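Fosula bench notes
@fosulabench · 2018-03-21

Right, thread. Two sets of fingers to compare, one hand-held gripper, one clothes rack. Stiff fingers from Trolleritz, soft ribbed pads from Drundel. Will post as I go so excuse the typing.

14 likes · 2 shares

Why hangers. Because everyone tests on blocks and blocks are easy. A hanger is thin, it swings, and the hook fights you on the way off the bar. If a finger copes with a hanger I trust it with most of the stuff in our cupboard.

9 likes

Stiff fingers first. Bolt on in no time, nice square faces, very little play. Closed on the neck of the hanger and lifted. Came straight off. Felt smug.

Second go, the hanger had turned a bit and I met it at an angle. One edge touched, rest of the face in mid air. Hanger spun round and went on the floor.

11 likes · 1 comment

Did six goes with the stiff ones. Four clean, two drops, both drops at an angle. So you can get good numbers out of them if you line up properly every time. I don't line up properly every time and neither will anybody else at half past four.

8 likes

Swapping to the soft pads. Screws are tiny. Lost one under the bench. Found it. Lost it again.

23 likes · 3 comments

Soft pads on. Big difference in the hand straight away. They give, so you feel the hanger settle rather than click. Bit vague at first, I kept over-squeezing because I was waiting for a hard stop that isnt there.

7 likes

Six goes with the soft ones, same bar, same hangers. Five clean. The one drop was me letting go of the trigger early. Not counting that against the pads but writing it down anyway.

12 likes

Where they're worse: putting the hanger BACK. Hook has to go over the bar and the pads let the whole thing wobble just when you want it still. Stiff fingers win that bit easily. Took me ages to get one back on with the soft ones without knocking its neighbour along.

10 likes · 2 shares

Someone asked about price. The Drundel pads are 499 for the set we've got, housings included. The Trolleritz ones came as part of an older order so I honestly couldnt tell you, will dig the invoice out.

5 likes

Camera bit. It's on the tool itself, very wide lens, and I tried two settings for exposure. Auto first. Every time the lens tips up towards the lights the whole picture drops dark and the fingers turn to mush, then it takes its time coming back. Useless if the grasp happens in that gap.

9 likes

Fixed exposure second. Lights blow out completely, don't care, I'm not picking up the ceiling. Fingers and markers stay readable all the way through, and the markers are what I need to get the finger opening out. Sticking with fixed.

16 likes · 4 comments

Other camera thing, the black drapes. Did one run against a bare white wall to see. White hanger on white wall, good luck. Went back to the drapes and stayed there.

6 likes

View from the tool, soft pads on, going in wide:
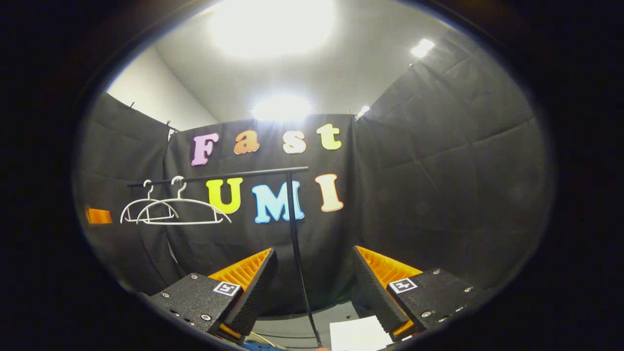
Dhillon: did you try one soft pad and one stiff? We ended up there after a lot of arguing. Soft side finds the thing, stiff side tells you where it is. Putting back gets much easier. Only catch is you have to remember which way round you're holding it.

18 likes

Hadn't tried it, no. Annoyed I didn't think of it. Housings aren't the same depth though so I'd need a spacer behind the stiff one or it'll close off centre. Printing one now.

7 likes

Spacer came out a touch thick. Sanded it. Mixed pair on, three goes so far, all three off the bar fine and two of three back on without drama. Too few to say anything but I like the feel of it. The third I had the tool upside down from how I started, exactly as warned.

13 likes · 1 comment

Marking the soft side with a bit of tape so I stop doing that.

4 likes

Wear, since it came up: soft pads have picked up a bit of fluff between the ribs and that's it so far. Wiped off. Will look again in July when they've had a proper few months of use, no point guessing before then.

6 likes

Where I am tonight. Soft pads for taking things off the rail, mixed pair looks best if you also have to put them back, stiff only if your approach is very tidy. Exposure fixed. More goes with the mixed pair next, and a heavier hanger with an actual coat on it, which I expect to go badly.

21 likes · 5 shares

Still can't find that screw.

31 likes · 6 comments

Contact · © 2018 Fosula · Back to top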